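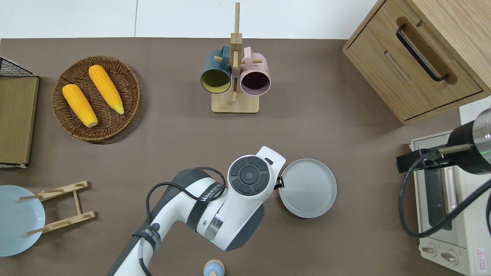
木製マグツリーと木製皿立て(左下)の使用例。マグカップ、お皿、編みトレーは商品に含まれません。

Loltia マグツリー/皿立て
品番769(マグツリーと皿立ての組)

小さい台所のための、木の道具の組です。マグカップは柱の横に出ている棒に掛けます。お皿は、溝のある二本のレールの上に立てます。マグツリーだけ、皿立てだけでもお求めいただけます。

当店Cukardは、食卓と台所の道具を扱う店です。Loltiaは当店が長く取り扱っているシリーズで、木の色が明るく、形が簡単なものが多いです。このページの文章は、仕入れを担当しているKatherine Quinteroが書いています。日本語は私の母語ではありませんので、読みにくいところがありましたら、どうぞお知らせください。直します。

マグツリーについて

四角い台の上に柱が一本立っていて、柱から横に棒が出ています。取っ手を棒に通すと、カップの口が横を向いた形で掛かります。食器棚の中でカップを重ねて置くのが好きではない方に、特によく選ばれています。私もその一人です。重ねたカップの下のほうを取り出すとき、いつも少し緊張します。

高さは295ミリです。台所のカウンターの上に吊り戸棚がある場合は、カウンターから戸棚の底までの高さを先に測ってください。カップを棒から外すときには手を動かす場所も必要です。ぴったりの高さに入れてしまうと、置けますが、使いにくいです。

重さは約699グラムです。木の道具ですので、同じ形でも一つずつ重さが少し違います。軽いカップを一つだけ掛けても安定しますが、とても大きいカップや、厚い陶器のカップは、片側だけに掛けないようにお願いします。先に左に一つ、次に右に一つ、というように掛けていただくと安心です。外すときも同じです。

カップの種類については、よくご質問をいただきます。取っ手の穴に棒が通れば、だいたいのカップは掛けることができます。写真の中では、外側が濃い青緑で内側が明るい黄緑のカップと、外側が薄いピンクで内側がとても暗い色のカップを掛けています。内側の色が外側と違うカップは、このように口が見える掛け方をすると、内側の色も楽しむことができます。棚の中に伏せて置くと見えない部分です。私はこれが、マグツリーの小さい良いところだと思っています。

掛けることが難しいカップもあります。取っ手がとても小さいエスプレッソ用のカップ、取っ手の中に指が入らないような飾りの形のカップ、それから取っ手のない湯のみです。湯のみをお使いの方から「何とかして掛けられませんか」とお便りをいただいたことがありますが、残念ながら方法がありませんでした。台の上に一つ置くことはできますが、そうするとカップの下のほうに当たることがあります。

皿立てについて

溝のある平行な二本のレールを、真ん中の横木でつないだ形です。レールからは短い丸棒が出ています。お皿を丸棒の間に入れて立てます。背が低いので、使わないときも目立ちません。

平らなお皿に向いています。朝食のパン皿、ケーキ皿、普通の大きさの丸いお皿がちょうどよいと思います。深い鉢や、お茶碗には向いていません。鉢を立てようとすると斜めになって、隣のお皿を押してしまいます。スープ皿は形によりますので、お手持ちのお皿の深さをメールで教えていただければ、店でよく似たお皿を使って試してみます。

とても大きい皿を立てるときは、壁の近くに置いて使ってください。また、大きい皿と小さい皿を一緒に立てる場合は、大きい皿を奥に、小さい皿を手前にすると取り出しやすいです。

お皿だけでなく、まな板の薄いものや、鍋のふたを立てるお客様もいらっしゃいます。小さいふたは問題がありません。鉄の重いふたは丸棒に力がかかりますので、おすすめしていません。店の事務所では、封筒と注文の紙を立てるために一台を使っています。本来の使い方ではありませんが、便利です。

組で使うとき

マグツリーは背が高く、皿立ては低いです。二つを並べるときは、マグツリーを壁の側に、皿立てを手前か横に置くと、手が届きやすくなります。お客様の中には、朝に使うお皿とカップだけをこの二つに出しておいて、ほかの食器は全部戸棚にしまう、という方がいらっしゃいます。朝の準備がとても短くなったそうです。

木の色は、どちらも明るい色です。茶色のテーブルの上では、少し浮いて見えるくらいの明るさになります。白い壁の前では落ち着いて見えます。お部屋の照明によって、色の感じはずいぶん変わります。画面で見る色と届いた商品の色が違うと感じた場合は、まず昼の時間に窓の近くで見ていただけますでしょうか。それでもお気に召さないときは、下の「返品と交換」をお読みください。

編みトレーを隣に置いて、野菜や果物を入れる使い方もよく合います。写真では、縁のある丸い編みトレーに、とうもろこしを入れました。編んだものの茶色は木の道具より濃いので、同じ自然の色でも少し変化が出ます。このトレーは今回の組には入っていません。似た形のものは、Hendowのかごのページでご覧いただけます。青いお皿とマグカップも別のものです。お皿のシリーズはLozanoのページにまとめています。

最初にお使いになる前に

柔らかい布を水でぬらして、よく絞り、全体をふいてください。そのあと乾いた布でもう一度ふいて、風の通る場所に置いてください。箱を開けたときに木のにおいがすることがあります。このにおいは、しばらくすると弱くなります。

棒の先や台の角は手で磨いていますが、ときどき小さいざらざらが残っていることがあります。見つけた場合は、細かい紙やすりで軽くこすると滑らかになります。ご自分でなさりたくない場合は交換いたします。遠慮なくご連絡ください。

毎日のお手入れ

ぬれたカップやお皿をそのまま掛けたり立てたりしても、すぐに木が傷むことはありません。ただし、水が台の上に残っているときは、ふいていただくほうが長持ちします。特に皿立ては、お皿の水がレールの溝に集まりやすいです。溝の中は、布の角を細くして通すときれいになります。古い歯ブラシを使うお客様もいらっしゃいます。

汚れたときは、薄めた台所用の中性洗剤を布につけてふき、次に水の布でふき、最後に乾かします。水の中に長くつけないでください。食器洗い機と食器乾燥機は使えません。漂白剤も使わないでください。色がまだらになります。

乾かすときは、直接の日光と暖房の風を避けてください。急に乾くと木が曲がることがあります。梅雨の時期は、夜に皿立てからお皿を全部外して、横に立てかけておくとよいです。これは私の家でもしています。

表面の色が白っぽく、乾いた感じになってきたら、食器に使える木工用のオイルを薄く塗ってください。塗る量は、布に少ししみるくらいで十分です。たくさん塗るとべたべたします。塗ったあとは一晩置いてから使ってください。最初に塗るときは、台の裏側で色の変わり方を確認することをおすすめします。

柱がゆるくなったとき

マグツリーの柱は、台の裏からねじで止めてあります。季節によって木が少し縮みますので、柱が回るように感じることがあります。その場合は、カップを全部外してから横に倒し、裏のねじをドライバーでゆっくり締めてください。強く締めすぎると木が割れます。手で回して動かなくなったところで止めてください。

横の棒は接着してあります。もし抜けてしまったときは、ご自分で接着しないで、写真を一枚送ってください。棒の角度が変わるとカップが落ちやすくなりますので、できれば当店で直したいと思います。

よくいただくご質問

棒の向きを変えることはできますか。
できません。棒は柱に固定してあります。ただし、マグツリー全体の向きを変えて置くことはもちろんできます。狭いカウンターでは、棒が壁と平行になるように置くと、奥行きが少なくてすみます。

洗った直後のカップを乾かすために使えますか。
はい、使えます。口が横を向いていますので、内側に少し水が残ることがあります。先に軽く水を振ってから掛けてください。カップから落ちた水が気になる方は、下に布を一枚敷いてください。

子どもが使っても大丈夫ですか。
小さいお子さまの手が届く場所では、割れるカップを掛けないでください。プラスチックやほうろうのカップなら、お子さまが自分で掛けたり外したりすることができます。片づけの練習になると喜んでくださったお客様がいらっしゃいました。

皿立てを二台並べることはできますか。
できます。横に並べても、前後に並べても使えます。台と台をつなぐ部品はありませんので、それぞれ別に置く形になります。

カップ以外のものを掛けてもよいですか。
軽いものでしたら問題ありません。計量カップ、小さい茶こし、鍋つかみなどです。鍋は掛けないでください。

木の模様を選ぶことはできますか。
申し訳ありませんが、選べません。節や色の濃い線があるものもそのままお送りしています。ひびが入っているものは、検品のときに外しています。

贈り物の包装について

ご注文のときに、備考の欄に「贈り物」とお書きください。薄い紙で包んで、箱に入れて、紙のひもをかけます。4月は新しい生活を始める方への贈り物が多く、包装に少し時間がかかります。お急ぎの場合は、ご注文の前にお問い合わせください。カードに短い文を入れることもできます。文は日本語でも英語でもスペイン語でも書くことができます。

お届けについて

マグツリーは組み立てた形でお送りします。箱が少し大きく感じられるかもしれませんが、組み立ての必要がありません。皿立ても、そのままお使いいただける形です。お昼の12時までのご注文は、在庫がある場合、その日のうちに発送の準備をいたします。

箱の中の詰め物には紙を使っています。箱は捨てる前に、中をもう一度確認してください。お手入れの説明の紙が底に入っています。

返品と交換

お届けから3週間以内にご連絡ください。お使いになっていないものは、返品を受けつけます。届いたときに割れていたり、がたがたしたりする場合は、お使いになったあとでも交換いたします。台が平らかどうかを確認するときは、テーブルの上ではなく、なるべく水平な床の上で試してください。テーブルのほうが少し傾いていたことが、これまでに何度かありました。

交換のときの送料は当店が負担します。お気持ちが変わった場合の返品は、恐れ入りますが送料をお客様にお願いしています。

商品の仕様

商品名:Loltia マグツリー、Loltia 皿立て
品番:769(組)
材料:木
マグツリーの高さ:295ミリ
マグツリーの重さ:約699グラム
組み立て:不要
食器洗い機:使えません
食器乾燥機:使えません
付属品:お手入れの説明の紙
含まれないもの:マグカップ、お皿、編みトレー、食品

お問い合わせ

商品についてのご質問は、お問い合わせのページからお送りください。お手持ちのカップが掛かるかどうかを知りたいときは、取っ手の穴の縦と横の大きさを書いていただけると、早くお答えできます。お返事はKatherine Quinteroがいたします。午後5時を過ぎていただいたご質問には、次の営業日にお答えします。

一緒に見られている商品
Lozano 丸皿
Hendow 編みかご
Loltia 木製のふた置き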